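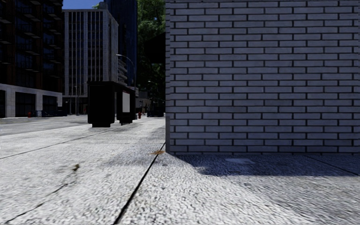 The Gevitano 200 is a folding utility cart intended for small offices, libraries, schools and housing associations that move supplies between buildings on foot. It was reviewed over a period of several weeks in June by the facilities desk of Brurkari, which manages shared storage for a group of neighborhood organizations. Most carts of this type are designed for indoor floors and are tested by their makers on indoor floors. The greater part of our own use takes place outdoors, along routes such as the one past the pale brick corner building, where a small metal plate is set flush into the paving a short way from the wall. Plates, joints and changes of surface are ordinary features of a delivery route, and a cart that handles them poorly will be left in the closet within a month. This review therefore gives more attention to wheels, handle and frame than to appearance.

Summary of findings

The Gevitano 200 is recommended for organizations that carry light to medium loads over mixed ground and have limited storage space. It is not recommended for users who need to carry liquids in open containers, or for those who must regularly take a loaded cart up stairs. The folding mechanism is the strongest feature of the product. The brake is the weakest.

What is supplied

The cart arrives in one carton with the frame already assembled. The four wheels are packed separately and must be pushed onto the axles until they click. A fabric liner, a rain cover and a printed guide are included. The guide is clear on the subject of wheels and less clear on the liner, which has eight straps of two different lengths. The short straps belong at the handle end. This is stated on the last page of the guide, after the warranty terms, and our first assembly had to be undone for that reason.

No tools are required. Kristýna Danko, who carried out the assembly, completed it in 38 minutes including the correction to the straps. A second cart was put together later in well under half that time.

Frame and folding

The frame is steel tube with a gray powder finish. It folds from front to back in a single movement when the red loop in the center of the base is pulled upward. The loop is stiff when new, and two of our staff found it hard to operate with one hand. It became easier after the first week. When folded, the cart stands upright without support, and three can be kept side by side in a standard coat closet.

A plastic clip holds the folded cart shut. The clip on one of our two carts opened by itself when the cart was lifted into a car trunk. The supplier, Yang, sent a replacement clip without charge and asked for the faulty one to be returned. The replacement has held since.

Wheels and ride

The rear wheels are fixed and the front wheels turn freely. All four have a solid rubber tread. The Gevitano rolls quietly on tile and linoleum and leaves no marks. On carpet it needs more effort than the older Braltov model that it replaced in our storeroom, a result of the wider tread.

Outdoors the position is reversed. The Braltov, which has narrow, hard wheels, was tiring to push over rough concrete and tended to drop into gaps between slabs. The Gevitano passes over most gaps with a slight bump. If a front wheel meets a gap at a shallow angle, it can turn sideways and stop the cart. Users should cross such places squarely, or turn the cart and pull it behind them. Pulling gave better results on every outdoor route we tried, though it is less convenient where there are many people walking. 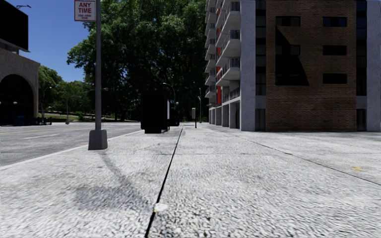

Steering also depends on how the load is placed. With heavy items at the front, the front wheels tend to chatter at normal walking pace. Moving the same items over the rear axle removed the problem entirely. The guide does not mention this, and we would ask the maker to add a line on the subject to the next printing.

Load

The stated limit is 200 pounds, evenly spread. We did not attempt to reach it. Our heaviest regular load was 93 pounds of boxed paper and cleaning supplies, and at that weight the frame showed no bending and the handle remained firm. The base panel, however, flexed noticeably when a single heavy box was placed in the center. A sheet of thick cardboard under the liner was enough to prevent this. Organizations that move books should consider a rigid base board, which Yang sells as an extra.

Handle

The handle slides out to three heights. The tallest setting suits most adults. The shortest is useful when the cart is pushed under a counter. The foam grip is comfortable, but it picks up dirt quickly and cannot be removed for washing. We wiped ours with a damp cloth and mild soap, and the foam took most of a day to dry.

Brake

A foot brake acts on the rear wheels. It holds the cart well on level ground. On the ramp at our loading entrance, the loaded cart crept forward slowly with the brake fully applied, and we have instructed staff not to leave it there unattended. The pedal is also small and placed close to the wheel, and users in winter boots may find it hard to release. These points were reported to Yang, which replied that a larger pedal was under review.

Liner and rain cover

The liner is strong polyester with a wipe-clean inner face. Its seams are neat and none have opened. There is one outside pocket, large enough for a clipboard. The rain cover fits closely over the top and is held by elastic. It kept boxes dry in a steady shower, although water collected in the middle of the cover when the cart was only partly full. The cover should be tipped to one side before it is taken off.

Cost and running expenses

Our two carts were bought at the institutional rate through the shared purchasing list, and member organizations can obtain the current price from the same source. Replacement wheels are sold in pairs. Svatopluk Charvát of our stores section advises ordering one spare pair of front wheels with each cart, as these do most of the turning and delivery took longer than expected when we inquired. The warranty covers the frame for two years and the wheels for one. The liner is not covered.

Maintenance

The maker asks that the axles be wiped and lightly oiled every three months. For outdoor use we have set the interval at one month. Grit gathers behind the front wheel housings and can be brushed out with an old toothbrush. The wheels should be pulled off for this task by pressing the small button at the center of each hub.

Points for member organizations

Members who wish to try the Gevitano before ordering may borrow one of the Brurkari carts for up to five working days. It should be returned clean, folded and with the rain cover inside the liner pocket. Any damage should be noted on the loan card. Requests are handled in the order received.

The older Braltov carts remain available for indoor use and are still a sound choice for long carpeted corridors. They will not be repaired once their present wheels wear out, as parts are no longer supplied.

Review issued by the Brurkari facilities desk, 4 Jul 2025. A further note on the brake will be added if the maker changes the pedal.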